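Cù Days
by Morven Lamont

1.

Two boxes and the basket. That was what she'd said on the phone, two boxes and the basket, and be done by lunch, and I'd said yes yes fine and hung up before she could start on the curtains.

Dad's place at Jalton. Key under the paint tin still. The door stuck at the bottom like always and then didn't, and I was in the kitchen with my shoulder sore and the dog already past me.

Cù. It just means dog. Dad thought that was the funniest thing he ever did. Went straight to the spot by the heater and turned round and lay down and looked at me, well?

Well nothing. Boxes.

2.

Started with the drawers, which was a mistake. String. Batteries. A receipt for $1,598 from the place that did the hot water, folded up so small I thought it was a lolly wrapper. Seed packets, Grulow, every one of them opened and taped shut again. He never threw out a seed. Beans from before I was married.

Put the receipt in the keep pile. Took it out. Put it back.

Isla rang. Had I done the curtains.

"Nearly," I said.

"You haven't started."

"I've started the drawers."

Long breath down the line. She's got the colour all picked for the new tenants, she's got the man coming on the Wednesday, she's got a list. Wed 27 March, curtains, key, meter. She read it to me. I wrote it on my hand becuase the pens were packed.

3.

The red plastic bag had all the little stuff in it. Bathroom stuff, car stuff, the stuff from the bowl by the door. I tipped it out to sort it and that was the morning gone. Everything in it wanted a decision. Keep, chuck, Isla. Keep, chuck, Isla. The purple bottle, who knows, I didn't even read it. Isla. The little boxes went over by the basket, one of them I'd have sworn was mine from the year I stayed.

And the silver ball. God. He used to make them for the dog, years back, the first dog, before we found out you shouldn't. Sunday roast, foil off, scrunch scrunch, and he'd roll it down the hall and the two of us would go after it with the dog, Isla always first. She was eight. She had elbows.

Cù lifted his head when I rolled it. Didn't get up. Fair enough.

I had the bag up again and the sorting half done when the phone went, and I let it ring.

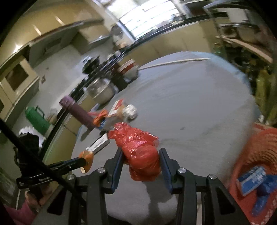

4.

Lunch was crackers. Ate them on the back step with my coat on. February had been hot as anything and now this, wind straight off the paddock and the clothesline going round by itself.

He'd paid 3,000 for the shed and never put a thing in it. Istik, it says on the door, some brand. Big empty shed. We could of had parties.

I rang her back.

"I found a foil ball," I said.

Nothing. Then, "Is it a good one?"

"It's pretty good."

"Don't you chuck that."

"It's in your pile."

"Morven." She was in the car, I could hear the indicator. "I'm 2 hours off if I leave now. Leave the curtains, would you? Leave them up. I'll do them with you."

Went in. Fed the dog. Put the kettle on, then remembered I'd packed the cups, and went looking for which box.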